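# 사탕 그릇에도 사양이 필요하다

공용 탁자에 놓는 사탕 그릇은 대개 사양 없이 조달된다. 찬장에 남아 있던 그릇을 꺼내고, 가장 싼 봉지를 뜯어 붓고, 빈자리에 놓는다. 나는 이 방식에 반대한다. 그릇의 표면, 상판의 색, 포장의 형태, 담기 전의 배열이라는 변수는 모두 통제할 수 있고 통제하는 데 돈이 거의 들지 않는다.

출발점은 Vinddale 3층 휴게실이었다. Futorix와 Asten이 함께 쓰는 방이고, 나는 지난해 1월부터 이 방의 비품을 맡고 있다. 인수했을 때 탁자 상판은 흰색이었고, 그릇은 밝은 나뭇결 무늬가 인쇄된 멜라민 접시였으며, 사탕은 종류를 구분하지 않고 쌓여 있었다. 박하와 과일 맛이 섞여 있어 사람들은 손가락으로 더미를 헤집었고, 접시 가장자리 밖으로 밀려난 것은 탁자 위를 굴러다녔다. 흰 상판 위의 흰 포장은 저녁까지 발견되지 않는 경우가 많았다.

## 상판

먼저 상판이다. 작은 물건을 다루는 면은 무광이어야 하고, 물건보다 어두워야 한다. 유광 상판은 천장등을 반사하고, 반사된 빛은 은색이나 투명 필름이 들어간 포장과 구분되지 않는다. 밝은 상판은 흰 포장을 숨긴다. 짙은 회색 무광은 두 문제를 한 번에 줄인다. 검은색까지 갈 필요는 없다. 검은 상판은 먼지와 손자국이 너무 잘 드러나서, 닦는 횟수가 늘고 닦은 자국이 다시 얼룩으로 남는다.

회색 무광에도 단점은 있다. 손기름이 묻으면 그 부분만 색이 진해지고, 마른 천으로 문지르면 얼룩이 넓어진다. 물기를 꼭 짠 극세사 천으로 한 방향으로 닦고, 마른 천으로 한 번 더 지나가면 된다. 연마 성분이 든 세제는 쓰지 않는다. 무광 면이 국부적으로 광이 나기 시작하면 되돌릴 방법이 없다.

## 그릇

그릇에 대해서는 의견이 갈린다. Garba Amadi는 바구니를 주장했다. 가볍고, 떨어뜨려도 깨지지 않고, 소리가 나지 않는다는 이유였다. 세 가지 모두 사실이다. 그러나 바구니는 안쪽을 닦을 수 없다. 엮은 틈에 설탕 가루와 포장 조각이 끼고, 한 번 끈적해진 틈은 솔로 긁어도 완전히 깨끗해지지 않는다. 식품을 담는 용기에서 세척성은 다른 항목과 맞바꿀 수 있는 조건이 아니라고 본다.

나는 안쪽이 매끈하고 광택이 있으며 둥근 그릇을 권한다. 모서리가 없으면 천이 한 번에 돈다. 광택이 있으면 덜 닦인 곳이 반사가 흐린 부분으로 나타나므로 점검이 쉽다. 다만 광택면은 주변의 색을 그대로 끌어들인다. 조명 아래에서 그릇 안쪽을 내려다보면 무엇이 담긴 것이고 무엇이 비친 것인지 잠깐 판단이 늦어진다. 이 때문에 잔량 확인은 서서 흘끗 보는 것으로 끝내지 말고, 그릇을 조금 기울여서 해야 한다.

테두리는 밝고 두꺼운 쪽이 낫다. 어두운 상판 위에서 테두리가 선명하면 손이 그릇의 경계를 정확히 찾는다. 얇은 테두리는 보기에는 가볍지만 이가 빠지기 쉽고, 넣으려던 사탕이 테두리에 맞고 튀는 일이 더 잦다. 후자는 내 관찰일 뿐 측정한 것은 아니다.

## 배열

내가 가장 강하게 주장하는 항목은 담기 전의 배열이다. 봉지에서 그릇으로 바로 붓지 말고, 상판에 한 줄로 놓은 다음 옮겨 담아야 한다. 줄은 그릇 바로 앞에서 시작해 몸 쪽으로 내려온다. 간격은 일정하게 하고, 비틀린 양쪽 끝이 좌우를 향하게 한다.
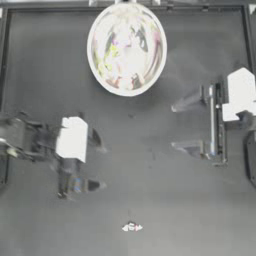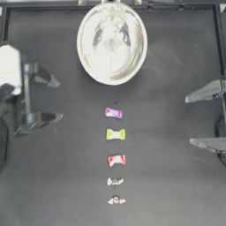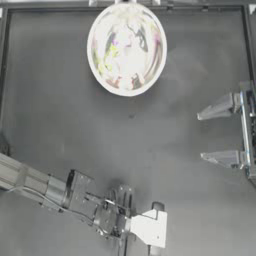 짙은 회색 상판, 위쪽 가운데의 그릇.

한 줄 배열의 이점은 검사에 있다. 더미 상태에서는 맨 위의 포장만 보인다. 한 줄로 놓으면 모든 포장의 윗면이 드러나고, 비틀림이 풀린 것, 끝이 찢어진 것, 눌려서 모양이 무너진 것을 옮기기 전에 골라낼 수 있다. 색이 다른 사탕을 섞어 줄을 만들면 구성도 같이 확인된다. 한 색이 연달아 나오면 봉지 안에서 덜 섞였다는 뜻이므로 다음 줄에서 보정한다.

간격을 두는 이유는 집기 위해서다. 비틀림 포장은 몸통보다 양 끝이 넓게 퍼진다. 세로로 늘어놓고 끝을 좌우로 향하게 하면 이웃한 사탕의 날개가 서로 겹치지 않는다. 반대로 끝을 위아래로 향하게 하면 날개끼리 닿고, 하나를 집을 때 다음 것이 딸려 온다. 방향만 바꾸면 해결되는 문제인데도 이 차이를 언급하는 지침을 본 적이 없다.

집는 위치도 정해 두는 편이 좋다. 날개를 잡으면 비틀림이 풀린다. 몸통의 양옆을 잡고 수직으로 들어 올려, 그릇 테두리보다 충분히 높은 곳을 지나, 안쪽 바닥 가까이에서 놓는다. 높은 곳에서 떨어뜨리면 단단한 사탕은 포장 안에서 금이 간다. 금이 간 사탕은 겉으로 멀쩡해 보이므로 불만은 먹는 사람에게서 처음 나온다.

## 포장

비틀림 포장과 밀봉 포장 중에서는 비틀림 쪽을 고른다. 위생만 따지면 밀봉이 낫다. 이 점은 인정한다. 그러나 밀봉 포장은 뜯는 순간 작은 조각이 떨어져 나오고, 그 조각이 상판과 바닥에 남는다. 비틀림 포장은 양 끝을 당기면 한 장으로 펼쳐지고 한 장으로 버려진다. 청소하는 쪽에서 보면 물건이 하나냐 둘이냐의 차이다.

습도에는 비틀림 포장이 약하다. 여름에는 설탕이 녹아 종이 속지에 붙는다. 우리는 Ekwueme에서 100개들이 봉지를 받는데, 6월부터는 개봉한 봉지를 밀폐통에 옮기고 그릇에는 하루에 소진되는 만큼만 낸다. 겨울에는 이 절차를 생략한다. 난방으로 건조한 방에서는 밀폐의 효과를 체감하기 어려웠다.

색에 관해서는 한 가지만 적는다. 흰색 바탕 포장은 전체의 절반을 넘지 않게 한다. 흰 포장은 밝은 그릇 안에서 윤곽이 약하고, 인쇄된 작은 무늬만으로는 맛을 구분하기 어렵다. 분홍이나 연두처럼 채도가 높은 포장이 사이에 섞여 있으면 흰 것도 덩달아 눈에 들어온다. 취향의 문제라는 반론이 있었고, 부분적으로는 맞다. 그러나 그릇 앞에 서 있는 시간이 줄어드는 것은 취향과 무관하다.

## 위치

그릇은 상판의 안쪽 가장자리 가까이, 좌우로는 중앙에 둔다. 앞쪽에 두면 팔꿈치에 걸리고, 모서리에 두면 한쪽에서만 손이 닿는다. 안쪽 중앙에 두면 그 앞에 배열할 면이 남고, 양쪽에서 접근하는 사람이 서로의 팔을 피할 수 있다. 다만 뒤쪽에 턱이나 난간이 있는 탁자라면 그릇을 그 턱에 밀착시키지 않는 편이 안전하다. 닦을 때마다 부딪히면 테두리부터 상한다.

그릇과 몸 사이의 면은 비워 둔다. 여기에 컵이나 설탕 봉지를 놓기 시작하면 다음 보충 때 줄을 만들 자리가 없고, 결국 봉지째 붓게 된다. 우리 방에서 배열 절차가 무너진 두 번의 경우는 모두 이 자리에 다른 물건이 들어온 직후였다. 한 번은 커피 필터 상자였고 한 번은 누가 두고 간 우산이었다.

## 비용에 대한 반론

가장 자주 듣는 반론은 시간이다. 사탕을 한 줄로 놓고 하나씩 옮기는 일은 붓는 것보다 오래 걸린다. 맞는 말이다. 한 번 재 보았더니 한 줄을 놓고 옮기는 데 46초가 걸렸다. 붓는 데는 3초면 된다. 그러나 부은 뒤에 구르는 것을 줍고, 풀린 포장을 골라내고, 가루를 닦는 시간은 보통 이 비교에 들어가지 않는다. 비교하려면 그릇을 채우기 시작한 때부터 상판을 마지막으로 닦은 때까지를 재야 한다. 나는 그 전체 시간을 양쪽 모두에 대해 재지는 않았고, 따라서 배열이 더 빠르다고 주장하지 않는다. 버리는 사탕이 줄었다는 것만 말할 수 있다.

또 다른 반론은 규모다. 손님이 하루에 몇 명 오지 않는 방에서 이런 절차는 과하다는 것이다. 나는 반대로 생각한다. 소비가 느린 그릇일수록 바닥에 깔린 사탕이 오래 남고, 오래 남은 것의 포장이 먼저 풀린다. 보충할 때 남은 것을 전부 꺼내 새것과 함께 줄에 세우면 오래된 것이 위로 올라온다. 회전이 빠른 방에서는 이 과정을 생략해도 손실이 작다.

Garba Amadi는 여전히 바구니 쪽이다. 최근에는 바구니 안에 세척 가능한 내피를 까는 절충안을 냈다. 내피가 매끈하고 둥글다면 반대할 이유가 적지만, 그 경우 그릇을 바구니에 넣은 것과 구조가 같아진다. 닦아야 할 물건은 하나에서 둘이 된다. 견본이 오면 내피의 이음매부터 확인할 생각이다. 이음매가 바닥을 가로지르면 나는 승인하지 않는다.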